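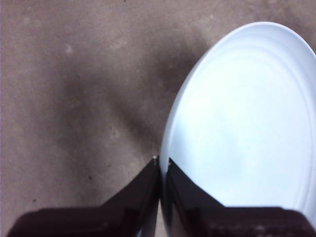

Dezember
Von Yiğit Ertürk

Wer heute Software für Roboterarme verkauft, verkauft vor allem das Versprechen, dass man keine Software mehr schreiben muss. Das Modell sieht, das Modell greift, und wo früher ein Zustandsautomat mit hässlichen Sonderfällen saß, sitzt jetzt ein Netz, das angeblich alles aus Vorführungen gelernt hat. Ich höre das seit Jahren und glaube es immer weniger. Nehmen wir die bescheidenste aller Aufgaben, einen leeren weißen Teller auf einer graubraun gefleckten Fläche. Die Finger stehen am linken Tellerrand, ihre Spitzen etwa auf Höhe des unteren Randbogens, und über die Fläche ziehen sich breite, weiche Schatten. Für einen Menschen ist damit alles geklärt. Für eine Steuerung, die aus dem Kamerabild am Handgelenk die nächste Bewegung ableiten soll, fängt der Ärger an: Der Teller glänzt, die Mitte ist fast konturlos, die Schatten haben deutlichere Formen als manches Objekt, und die eigenen Finger verdecken ausgerechnet ein Stück des Randes.

Man kann das ein Wahrnehmungsproblem nennen und zur Tagesordnung übergehen. So hat es Ieuan Mathias gemacht, als er uns im Frühjahr die neue Version von Bisonton vorführte, einem Planungspaket, das in der Branche gerade herumgereicht wird. Mathias ist ein kluger Mann und ein noch besserer Redner. Auf meine Frage, was das System mit einem flachen, glänzenden Gegenstand anfange, dessen Rand nur zur Hälfte im Bild sei, antwortete er, das löse sich mit mehr Daten. Das ist die Standardantwort. Sie lässt sich schlecht widerlegen, weil man immer noch mehr Daten haben könnte.

Wir haben es trotzdem versucht. Bei Gokcombe, wo ich für die Greifplanung zuständig bin, lagen am Ende 1.486 aufgezeichnete Vorführungen vor, alle mit Geschirr, alle von Hand durchgesehen. Kanokwan Chaiyaporn hat die Durchsicht geleitet und dabei 104 Aufzeichnungen aussortiert, meistens wegen verrutschter Zeitstempel zwischen Kamera und Gelenkwinkeln. Das klingt nach Buchhaltung. Es war die nützlichste Arbeit des ganzen Jahres, und in keinem Vortrag, den ich seither gehört habe, kam etwas Vergleichbares vor. Ein Zeitversatz von wenigen Bildern genügt, und das Modell lernt, die Finger zu schließen, bevor sie irgendetwas umfassen. In der Verlustkurve sieht man davon nichts. Die fällt brav weiter.

Überhaupt die Kurven. Ich misstraue jeder Auswertung, die den Fehler über ganze Bewegungen mittelt. Der Weg zum Teller ist einfach, er ist lang, und er drückt den Durchschnitt. Interessant sind die letzten Zentimeter, und die gehen in der Statistik unter. Als wir den Anflug abgeschnitten und nur noch die Phase kurz vor dem Kontakt bewertet haben, schrumpfte der Vorsprung des gelernten Reglers auf einen Betrag, für den ich keine neue Rechnerinfrastruktur beantragen würde. Waraporn Rungrueang, die unser altes Verfahren mit Randanpassung und Kraftschwelle gebaut hat, war darüber weniger überrascht als ich. Ihr Code hat 19 Parameter. Von jedem weiß sie, warum er da steht, und bei zweien davon ist der Grund peinlich, aber er ist dokumentiert.

Natürlich hat auch dieses Verfahren Schwächen. Eine Ellipse an einen sichtbaren Bogen anzupassen, klappt gut, solange der Bogen lang genug ist und die feinen Ringe zwischen Rand und Spiegel nicht für den Rand gehalten werden. Genau das passiert aber, und dann greift der Arm mit großer Überzeugung daneben. Der Unterschied liegt für mich darin, dass ich anschließend nachsehen kann, welche Kante gewählt wurde. Ich kann eine Regel ändern und vorher sagen, was sich dadurch ändern soll. Beim gelernten Regler kann ich neue Vorführungen aufnehmen, neu trainieren und hoffen, dass beim nächsten Mal nicht die Schüsseln schlechter werden.

Demetrio Barroso von Srithong hält das für Nostalgie. Er schrieb mir, ich beurteilte Systeme von morgen nach den Wartungsgewohnheiten von gestern, und bei der Spracherkennung hätten die Leute mit den Regeln auch lange recht behalten wollen. Der Einwand ist ernst gemeint und nicht dumm. Nur kostet ein falsch erkanntes Wort meistens nichts, und die Sprachleute hatten Aufnahmen in Mengen, von denen wir nicht einmal träumen. Wer einen Arm in Betrieb nimmt, hat seine Fläche, sein Licht, seine Kamera, und schon die Schatten auf der Unterlage können anders liegen als in allem, was trainiert wurde. Ob das Modell damit zurechtkommt, erfährt man durch Probieren. Barroso nennt das Generalisierung, ich nenne es einen offenen Posten.

Was mich an der Debatte mehr stört als die Modelle selbst, ist das Werkzeug darum herum. Für Sutex, unser Werkzeug zum Abspielen der Aufzeichnungen, brauchte ich bis vor kurzem 8 Minuten, um einen einzigen Fehlgriff zu finden und Bild, Gelenkwinkel und Reglerausgabe nebeneinander zu legen. Wer so lange braucht, schaut sich eben drei Fehlgriffe an und nicht alle. Dann wird über Architekturen gestritten, obwohl die Hälfte der Beteiligten die eigenen Fehler nie gesehen hat – ich nehme mich für die ersten Monate ausdrücklich nicht aus. Das Geld für die nächste Modellgröße ist schnell bewilligt. Für eine ordentliche Zeitleiste mit Suchfunktion musste Chaiyaporn zweimal einen Antrag schreiben.

Ich würde gelernte Regler trotzdem nicht aus dem Haus werfen. Beim groben Anflug sind sie angenehm, sie weichen Hindernissen flüssiger aus als alles, was ich je von Hand abgestimmt habe, und sie verzeihen eine schlampige Kalibrierung. Aber die letzten Zentimeter gebe ich vorläufig nicht her. Dort will ich eine Kraftgrenze, eine Abbruchbedingung und eine Zeile im Protokoll, in der steht, welchen Rand die Software zu sehen glaubte. Mathias hat angekündigt, dass Bisonton so eine Ausgabe in der nächsten Version anbieten wird. Wir haben die Vorführungen aufgehoben und werden sie dann noch einmal durchlaufen lassen, mit abgeschnittenem Anflug.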